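Search this site Search Menu Stories People Letters

The woman who asks people how they wash

Annag Hepburn began with one notebook and a question that many people found strange. She asked her neighbors in Wisgate how their families kept clean when they were children, where the water came from, and who was allowed to use it first. Now she has 99 recorded conversations, and she is writing a book from them.

I visited her in May, in the afternoon. She gave me coffee and bread with salted butter, and for the first half hour it was she who asked the questions. She wanted to know about the bath in my grandmother's house. I told her it stood in the kitchen and had a board on top, where my grandmother rolled the dough. Annag was very pleased with this board.

"You see, you did not think you had a story," she said. "Everybody has one. They think that washing is too small to talk about, and then they talk for two hours."

She worked most of her life as a school secretary and never studied history. The idea came to her when her mother was ill and had to be helped in the bath for the first time. Her mother was ashamed, and to pass the time she began to tell about the tin tub of her childhood. Annag wrote it down the same evening.

"I wrote it badly," she said. "I put in my own words, nice words, and when I read it later I could not hear her anymore. After that I bought a recorder."
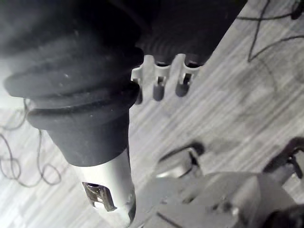 Who goes first

The order of the bath is the part that interests her most. In the older conversations the same water served the whole family, and each family had its rule. In some houses the father went first. In others the youngest child did, because the water was still clean. Struan Leckie, one of the first people she recorded, was the fourth of five brothers and still remembers the color of the water when his turn came.

"Gray, like dishwater," Annag said, and she laughed. "He told me that he believed until he was ten that bath water is gray by nature. Then he stayed with an aunt and saw clear water in the tub, and he thought she had forgotten to put something in it."

But she does not want the book to be only funny. She spoke for a long time about Sheena Rutherford, who grew up on a farm above the town and carried the water in from the pump together with her sister. It took them the whole morning. Sheena did not complain in the recording. She said only that she still cannot let a tap run while she brushes her teeth, and that her grandchildren make jokes about it.

I asked if people sometimes refuse to speak.

"Yes, often. Some men do not want to talk about it with a woman. And there are people who were poor and who think I will write that they were dirty. To them I say that they were cleaner than we are, for they had to work for it. Some of them let me in after that. Some don't, and then I go home."

The public baths

Wisgate had its own public bathhouse, on the street behind the market. Annag remembers it from the outside only, as a brick building with steam on the windows. Her family got a bathroom when she was small, so there was no need to go.

Craig Shearer went every week. His mother gave him a towel and a coin, and the attendant gave him a small piece of soap and filled the tub from outside the door with a large key, so that no boy could take more water than he had paid for. If it was too hot, he had to shout the number of his door.

"He shouted it for me, here in this room," Annag said. "Number two, more cold! He is past eighty now and he shouted so loud that the dog next door answered."

When the bathhouse closed, the books of the attendants were going to be thrown away. One of them came to Annag in a box of old magazines. It covers a single winter and has 1442 entries, all in the same careful handwriting, with the name, the hour and the price. She has read every line. Some names come each week and then stop, and she would like to know if the family moved or built a bathroom, or if something sad happened. She found the answer for a few of them. For most she has none.

"I am not a detective," she said. "I have bad knees and the archive has many stairs."
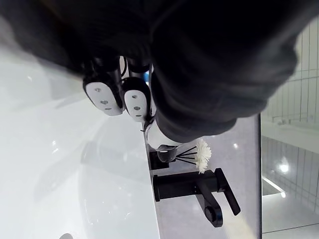 What we do with the door

The last chapter is about the present, and it gives her the most trouble. Younger people have told her about long showers, about music, about the phone on the edge of the basin. They are friendly, but their answers are short.

She thinks the reason is the lock. In the old stories there was always somebody else in the room, or just behind a curtain. A sister poured the water or a mother checked the ears, and so there was something to tell. Today a person goes in alone and comes out alone.

"I don't say it was better," she said. "My mother would have given her right arm for a door with a lock. But when she was old and I washed her hair, she talked to me more than she did in all the years before. I would like to put this in the book, and I don't know yet how to write it without making it too sweet."

Her editor, Gavin Matheson, would like the manuscript before winter. He has also asked her to cut roughly a third of it. She showed me the pages where he has drawn a line in pencil along the side, and also the pages where she has rubbed the line out again.

The board over my grandmother's bath will be in the book, she told me, if I can find out what kind of wood it was. I have written to my uncle.

Annag Hepburn is still looking for people who used the Wisgate bathhouse and would be willing to talk with her. Letters sent to this site will be passed on.

Recent stories
The last ferry cook of Nirnville
A winter with the bell ringers
My father's allotment, and what grew there
Letters: more about coal cellars

We use cookies to remember your settings. Accept / Read more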